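Has anyone got their deposit back from Trerneo?

Padmavathi Ramasamy
I put down $200 last June to hold a seat on the Trerneo air shuttle, the one meant to run from Wekden to the harbour. The email said "fully refundable". I asked for it back and got a form reply saying they're waiting on certification. Is there any point in chasing this, or is it gone?

Karthikeyan Nair
Chase it. Refundable means refundable, whatever the regulator is doing. Read the terms you agreed to at the time – mine had a clause giving them 378 days to pay, buried on page 5. I doubt that would hold up, but they'll quote it at you. Write to them, name a date, then go to your card provider. I wouldn't hold out for the flights. I've seen plenty of renderings and two test hops with no one on board.

Shenoy
got mine back after 2 emails so it does happen. still reckon the whole thing is a glorified helicopter with a nicer colour scheme

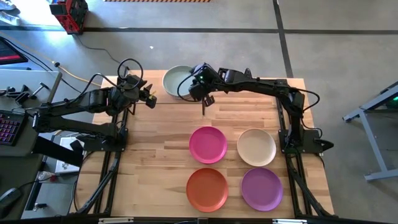
and don't let them swap it for "flight credit" like they tried with me. Credit for what? They haven't got a licence to carry passengers.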